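Sprained ankle, ice or heat on day two?

ayimer_b
Rolled my ankle on the stairs Sunday night. Swollen on the outside, sore, but I can walk on it. My aunt says heat, the clinic leaflet says ice. Which one?

Palomino50
Ice for the first 2 days, wrapped in a towel, never on bare skin. Heat can make the swelling worse early on. Keep the foot up when you sit.

drerkberg_chaltu
I don't agree on the ice. My physical therapist had me skip it and start gentle movement on day 3 — circles, then tracing letters with the toes. Mine healed fine. 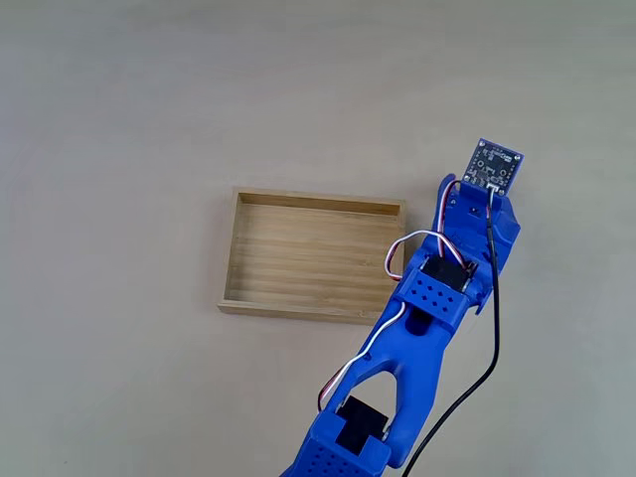

Reply #4
Palomino50
Moving it early is good, no argument there. But ice helps with pain, and I wouldn't tell someone to skip it because one therapist did.

sumeya_t
If you can't take four steps or the bone itself hurts when pressed, get an X-ray. I walked on a small fracture all through December.

ayimer_b
Four steps is no problem. Pressing on the bone does hurt a bit at the back, so I called the clinic and they can see me this afternoon. Icing until then.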